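Jan 19, 2019

Posted by the bench lead, Pruline, Plemville

Hi all. I run the hand tool bench at Pruline and I'm looking for people to come and work it with me, on a paid basis, starting as soon as you can get here. Some of you will have heard that we shut the bench down in October. We did, and I'd like to tell you why before I tell you about the pay, so if you only want the pay you can skip down a bit.

The project is called Kombo. You hold a gripper in each hand and you do small everyday handling jobs on a board: pick up, set down, turn, line up, nudge. The grippers record how they move and how far they open, and later on somebody down the hall tries to get a pair of robot arms to do the same thing. It's fiddly and kind of soothing once you get the hang of it. I had 40 people through it last year and most of them asked to come back.

So, October. We had an update to Hasta, which is our own software that reads the grippers and tells the little motors how hard to close. It used to have a limit on closing force. The limit was still there after the update, still showed up on the screen with the right number next to it, but it was only being applied to one side. The left gripper ignored it. For eight days we didn't know that. A few people mentioned the left one felt "grabby" and I wrote it down as a worn pad and swapped the pad. Then I swapped it again. That one is on me, and I've said so in the report.

What happened next is that one of our participants was resetting an object with the left gripper resting across the fingers of the other hand, and it closed and kept closing. There was a power switch, but it was on the floor behind a stand, which is a dumb place for a switch, and it took me too long to get down there. The participant had two badly pinched fingers and a cut that needed stitches. Everything healed fine and we're still on good terms (I got a very kind card, which made me feel worse!). But it should never have gotten that far, and I stopped all sessions the same afternoon.
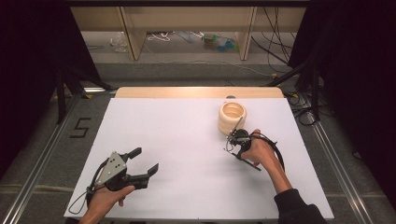
We've spent the time since then going back through everything. I pulled all 736 session recordings made since the project began and looked at the closing force on every single one, which took me most of a month and a lot of coffee. The bad ones all fall in those eight days, and there were more of them than we'd guessed from the complaints. In several of them the gripper overshoots and the person quietly opens it back up and carries on, like it's their own clumsiness. I think about that a lot. People are polite. They assume the machine is right and they're wrong, and they don't want to hold up the session.

That's really what I'm hiring for this time around. I want people who'll speak up. If the thing feels odd in your hand, I want you to stop and tell me it feels odd, even if you can't say how, even if it's the fifth time that morning and I'm looking grumpy about it. You won't lose any pay for stopping, and you won't lose your spot.

Some of what's different now. The force limit is set in the gripper motor as well as in Hasta, so a bad update can't take it away. We test both hands against a spring gauge before each session and you get to watch and see the number. There's a foot pedal under your right foot that cuts power to both grippers, and I'll ask you to use it at least once in your first ten minutes so your foot knows where it is. Updates don't go in while we have people booked. And I don't get to decide alone that something is "just a pad" anymore. A second person signs off on any repair, and that person doesn't work for me.

There's one thing we haven't fixed and I'd rather you heard it from me. Every so often one of the grippers loses its signal for a moment and stays wherever it was. It's not dangerous as far as we can tell, it just freezes, and then you have to put everything down and start the take over. We think it's a connector. It's annoying and it may happen to you.

Okay, the job. I need eight people. Sessions are 30 minutes at a time with a proper break in between, and never more than four sessions in a day. You can do mornings or afternoons but please pick one and stick with it, the schedule was a nightmare last year. You'll be handling light stuff, nothing sharp and nothing hot. The pay is hourly, breaks included, and it's the same rate whether the take is good or junk. I'll send the current rate sheet with my reply so you can see it before you commit to anything.

You need to be 18 or over and able to use both hands comfortably for the length of a session. Left-handed people, please, please write to me, I had hardly any last time. You don't need to know the first thing about robots. If you've worked a register, packed boxes, done hair, cooked on a line, or raised a toddler, you already have the hands for it. Long hair gets tied back, and rings and bracelets come off before you pick anything up. If you have a pacemaker or an old hand or wrist injury, tell me up front and we'll talk it through with our safety person before you come in.

If you were with us last year you're welcome to apply again, including anybody who was booked in during those eight days. You should already have a letter from us about it. If you didn't get one, ask me and I'll send you a copy along with the full report. New folks can have the report too. It's long and some of it's dry, but the timeline near the front is pretty readable, and I'd want to see it if I were in your shoes.

To apply, write to the Kombo bench at Pruline or leave a note for us at the front desk in Plemville. Tell me your name, which hand you write with, mornings or afternoons, and one time you told somebody at work that something wasn't right. It can be small. I don't need a resume. I'll answer everyone, though it may take me a few days, and then we'll set up a short visit so you can hold the grippers with the power off and ask me whatever you want. Parking is free behind the building, use the side door, the front one sticks.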